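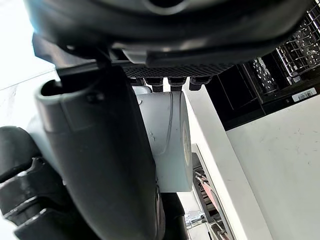
Dostley, June

Right, week three, and we're finally on to perception. I promised you no slides this time, so you've got my typed-up notes instead (sorry about the length, I do go on). Last week we planned paths as if the arm knew where everything was. It doesn't, of course! It has a wrist camera and whatever your code makes of the picture. An open dishwasher is a lovely horrible thing to start on: thin wire racks, lots of gaps, and a depth map that comes back full of holes.

Have a go at the dishwasher set before Saturday. There are 399 wrist images in the Trellirer folder, and I'd like you to run the plain edge detector on 12 of them and write down where it falls over. 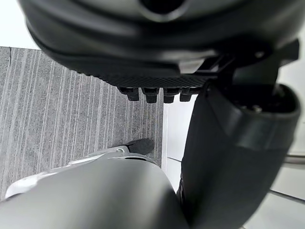 Self-masking is the bit I care about most, so please don't skip it. Before you look for anything in the world you have to throw away every pixel that belongs to the robot. A fixed mask does for the housing, as it never moves relative to the camera. Fingers are harder and need the joint angles, so build that part of the mask fresh each time. Then look at what's left over. A striped carpet will feed your edge detector hundreds of nice strong lines, and the one you want, the straight join where carpet meets white floor, has to fight its way out from among them. Blur first, then try again with the threshold at 31 and see which lines survive. Raquel Torres got a cleaner result by grouping lines by spacing, and her script is in the Azevedo branch if you want to pinch it.

Same trouble with shiny stuff. Brushed metal gives you streaks that move when the camera moves, and your tracker will happily follow them off into nowhere. Match on slots and holes instead, they stay put.

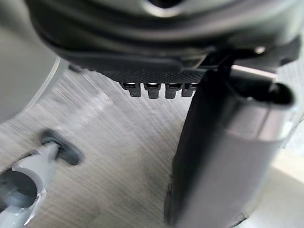 Fig. 3. Brushed metal with a dark slot, seen past the gripper.

For next time: read the Prevelo notes up to page 114 and bring your masks.

Last updated: June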